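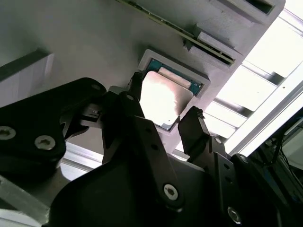

Good news for anyone in Biltport with a dead computer in the closet – the repair night is coming back! I ran into Rajkumari Lodhi at the library and she told me it starts again in June, in the same upstairs room as before, and it's still free.

Last time I brought in my old desktop, fully expecting to be told to dump it. Dinesh Sisodia spent more than two hours on it with me (he even shared his sandwich) and I went home with a machine my kids still fight over.

They'll take up to 13 people a night, so put your name down at the front desk. Bring your power cord – I forgot mine and had to walk back to Hanrahan Street in the rain. Doors open at 5, and Kuldeep Ahuja is making the coffee.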